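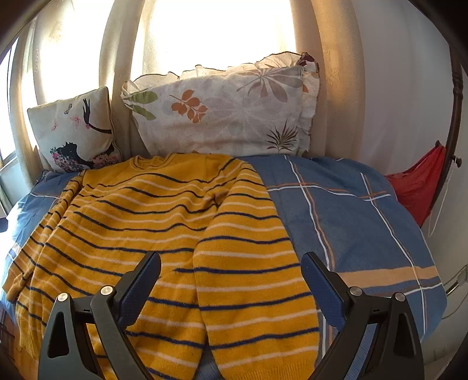
Last updated: September 8, 2018

Wondlow clothes bank scheme claims a good first year

Gradgate Council says its doorstep clothes collection in Wondlow has been a success and should carry on for another year. Whether the figures show that is another matter.

A report put before councillors says 3682 bags were picked up in the first 12 months. It does not say what was in them, how much they weighed or where the contents went. Plirkex, the firm that runs the vans, told the meeting that "the great majority" of items were worn again. Asked for a number, it offered to come back with one in November.

Old jumpers are the sticking point. Knitwear that has gone bobbly rarely sells in this country, and traders at Serrano Market say they turn most of it away.

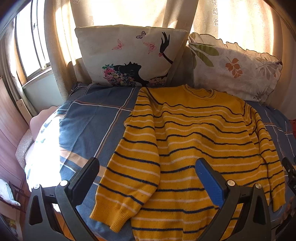 Rommel Pascual, who has a second-hand stall there, said he was offered 100 bags by Plirkex in the spring and kept 2. "The rest was rags. I'd like to know who took it after me, and what they paid."

The council's report calls the scheme "cost neutral". That leaves out the printing of the bags and the leaflets, which came from a separate budget. A spokeswoman said the two had "always been kept apart" and would not give the sum.

Councillors will vote on the extension after Plirkex hands over its figures. Residents can still put bags out as normal until then.

More local news
Wondlow library hours to change
Roadworks on Serrano Street run over again
Gradgate pool shut for repairs

Contact the newsdesk | Copyright 2018 | Back to top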